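Shared break room reopens at Truline building in Brudville

2018-12-23

The ground-floor break room at the Truline building in Brudville is open again after repainting and electrical work that kept it closed for most of the fall. The room is shared by the building's tenants, who had been using a folding table in the hallway for their lunches since the work began.

Ramiro Miranda, who manages the building, said the room was repainted, the ceiling lights were checked, and the kitchen counter was put back in the same place as before. Total capacity of the building is 200 people, but the room was never meant to hold more than 23 at a time, and that limit has not changed.

"People wanted a place to heat up food and sit down for a few minutes," Miranda said. "We kept it simple."

Most of the furniture came from the old room or from offices upstairs. Black office chairs from the second floor are being used for now, along with a small round table with a light top. Tenants had asked for a longer table, and Miranda said one is on order from Ovinix, a furniture supplier in nearby Peñalver. It is expected in March.

The counter

The microwave is the most used item in the room, according to tenants. It is a white countertop model with a round dial. The bill for the counter work and the new outlets came to $466, paid out of the building's maintenance fund.

Food left on the counter is a subject that came up often before the room closed. Under the new rules, cooking oil and other dry goods can stay out as long as they are capped and kept to the side of the microwave. Anything that can spoil has to go home with its owner at the end of the day. Drinking water comes in large plastic jugs, and a tenant who finishes one is asked to call the front desk for a replacement.

Marcelino Pacheco, who works for a bookkeeping firm on the second floor, said he had missed the microwave more than anything else.

"I ate cold rice for two months," he said. "It was fine, but I would not do it again."

Pacheco also asked that people leave the microwave door open for a few minutes after heating anything with a strong smell. Miranda has added that to the sheet of rules given to each tenant.

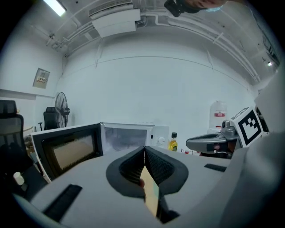
Air and lighting

The air conditioner was the other main complaint. It is a wall unit, mounted high up near the ceiling, with white pipes that run along the ceiling and down the wall. Before the work, tenants on that side of the building said it was often left running overnight with the door open. It will now be switched off by the evening cleaning crew.

A black standing fan has been kept in the room as well. Miranda said the fan is enough on most days between fall and spring, and he would like people to try it before they turn on the air conditioner.

The ceiling has rectangular fluorescent fixtures. A few tenants had asked for softer lamps, but the request was turned down on cost. The walls were painted white again. Pacheco said he had voted for green - his was the only vote for it.

The electrical panel stays on the wall, and tenants are asked not to reset a breaker themselves. If the power goes out at the counter, they should unplug the microwave and call the desk. Chairs and the fan can be moved around the room, but there must be a clear path to the panel at all times.

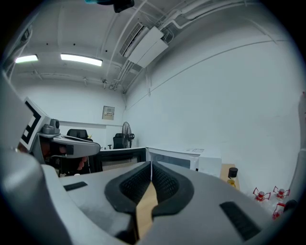 Hours and use

The room is open to all tenants and their staff during regular building hours. There is no charge to use it for lunch or coffee. It can also be reserved for small meetings of up to 60 minutes, but not in the middle of the day, when most people eat. Reservations are made at the front desk, in person or by phone, and groups are expected to put the chairs back where they found them.

Cups and dishes are not supplied. Tenants should bring their own, wash them after use and take them back to their offices. Cups left in the room will be collected by the cleaning crew and held at the desk for a week.

The folding table in the hallway will be removed before the end of the year. Anyone who stored items underneath it should pick them up from Miranda's office, next to the mail room.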